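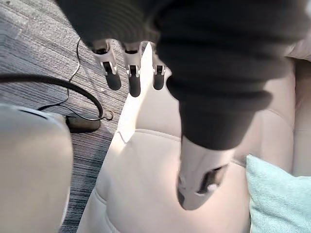
Black knit sleeve, three fingers, April.

Up at six with the Pivine proofs because I'd told Despina Chiriac she would have them by lunch, and I said it in front of people. Coffee first, then the kitchen table, then the other end of the kitchen table where the light is better, then more coffee. Got to page 11 before eight. Page 11 is where the long poem about her grandfather's well begins, and it has been wrong in every set of proofs so far, each time in a new way. First the indents vanished. Then they came back doubled, so the poem leaned across the page like a man looking for his keys. This time the indents are perfect and the word "bucket" is missing. I checked four times. The manuscript has a bucket. The second proofs have a bucket. Somewhere between me and Rawat the bucket has gone down the well.

Called Rawat when they opened. The young man on the phone was very nice about it and asked if the bucket was important. I said it was the subject of the sentence. He said he'd put a note on the job.

I should write down where things stand with this book, if only so that next year when I say I'm never doing this again there's some evidence I said it before. The plan in the fall was a chapbook, stapled, twenty-eight pages, done by February. Then Despina sent nine more poems, and they were better than most of the first batch, so we put them in and took four out, and then she asked for two of the four back. It now has a spine. You can't staple a thing with a spine, so it went from the copy shop to Rawat, and the price went from something I could pay without thinking to something I think about in the shower. 397 dollars just for the cover stock. I asked if there was a cheaper cover stock and there was, and they sent me a sample of it, and it felt like the inside of a cereal box. So, the 397.

Despina called at nine thirty, before I'd finished, to ask if I'd finished. She wants to change the title. She wants to change it back, I should say, since Pivine was her first title and then for most of the winter it was The Lower Field, and then it was Pivine again, and now she's wondering about The Lower Field. I told her the title is on the cover, the spine, the title page, the half title, the running heads and the postcard. She said she understood all that and only wanted to know how I felt about it. I said I felt it was called Pivine. Long silence on the line. She has a gift for those. I've heard her do it at readings, between the stanzas, and people lean in. I leaned in a little myself, standing there with the phone, and then I remembered who was paying for the cover stock.

It stays Pivine. I think. She said she'd sleep on it, at nine thirty in the morning.

Walked to the post office late morning with the review copies of the last book, which have been sitting in the hall since before the snow melted. I've come to a place with review copies where I no longer picture anyone reading them. I picture them being put on a chair. Some chair, somewhere, in a house with a lot of books, and then somebody needs the chair. Still I write the little notes. "Thought this might be of interest." I wrote that on every one, and for one of them I added an exclamation mark and then spent some time wondering if I could scrape it off.

The Borach Review finally ran their piece on it, by the way. I found out from Maribeth, who found out from her sister. One paragraph in a roundup of six books, and ours was the fifth. They called the poems "patient." I've been turning that over all day. Patient is what you call a horse. They also said the book was "handsomely produced," and I was pleased for most of the walk home, until I got to thinking that a person says the church was beautiful when they didn't care for the sermon. I'll quote it anyway. "Patient ... handsomely produced." You could sell soup with that.

Lunch was toast. Finished the proofs at one fifteen, so lunch by some definitions. Last list of corrections: the bucket; a comma on 23 that Despina insists on and I have stopped fighting; "lead" for "led" on 31, which three of us missed in three rounds and which I'd like to never speak of; the acknowledgments, where two magazines have been merged into one magazine that sounds better than either. I was tempted to leave that. Also the colophon says the book is set in Furneretti, and it isn't. We dropped Furneretti back in January because the italic g looked like a pair of glasses someone had sat on. Despina likes the word, though, and asked if we could keep it in the colophon for the sound. I said a colophon is the one page in a book of poems where you're expected to tell the truth. She said that was a very sad thing to say to a poet. Probably it was.

Sent everything off. Felt light and useful for ten minutes. Then opened the submissions folder.

There are 69 manuscripts in it. The reading period closed weeks ago and I said on the website that we'd answer everyone in the spring, thinking that spring was a big roomy word. I read seven this afternoon, lying on the couch, which isn't professional, but my back was done with the kitchen chair. Two had real lines in them. One of those was a sequence about working the night desk at a motel, plain as a plate, and near the end the clerk folds a towel for somebody she doesn't like and does it well. I sat up for that one. Put it in the yes-maybe pile. The yes-maybe pile is the only pile I've ever had, come to think of it. I don't have a yes pile. I have a yes-maybe pile that gets shorter until I run out of money.

The other five were all right. I'm trying to be fair. One had a cover letter longer than the poems, listing everywhere he'd studied and with whom, and a paragraph on the state of American verse, which he finds poor. He's offering to help. One came with instructions that it be read aloud, so I did read it aloud, to the radiator, and it was better that way but not enough better. One was a perfectly good manuscript by someone who plainly doesn't need me, and I mean that kindly, she'll have a real publisher by Christmas and I'd be in the way. I wrote three of the letters and saved them as drafts so I can take the word "unfortunately" out of them tomorrow. I have been trying to write a rejection without "unfortunately" for as long as I've run the press. You take it out and the letter just says no.

Maribeth Macaraeg came by at five with the tables sorted out for the book fair. She has us sharing with a man who makes broadsides, who apparently takes up a lot of room. Last year we shared with a woman selling hand-bound blank journals, and she outsold us by so much that by midafternoon I was making change for her. People picked up our books and opened them and saw there was writing in them already. Maribeth says this year we need a cloth, a dark one, and some way of standing the books up so they don't lie there like fish. She also thinks I should talk to people. I said I do talk to people. She said that last year a woman asked me what one of the books was about and I told her "Oh, you know."

Well, it was a hard book to sum up.

We went over the launch too. The back room at the library is ours if we're out by nine, and there's a projector we don't want and can't turn off. Despina will read for twenty minutes, meaning thirty-five. Maribeth wants an opening reader. I want to go home by nine. We agreed to ask the motel person, if I take the manuscript, and then we both looked at the pile, and Maribeth said, "So you're taking the manuscript," and I said I hadn't decided, and she wrote it down on her list as decided. She does the lists in pen.

She stayed for soup. We talked about her own poems some, which she hasn't sent anywhere in almost a decade and won't show me, and which she mentions only when she's putting her coat on. Tonight it was with one arm in. She said she'd written one about the ferry and it might be finished. Then she found the other sleeve and asked about the parking at the library.

Email from Rawat waiting when I sat back down. New page 11 attached. The bucket is back, and it's in italics.

Wrote to them. Wrote to Despina to say the proofs are nearly there, and she answered inside a minute, so she isn't sleeping on anything. She doesn't hate the bucket in italics. She asked me to look at it again before I said anything to the printer. I looked at it again. I'd already said something to the printer.

Need to buy: envelopes, the padded kind, not the ones that shed. A dark cloth. Stamps. Ask at the bank about the fee.

Raining now. Window on the landing still doesn't close all the way and there's a box of the second book under it, so moved that, and put my back out a little further.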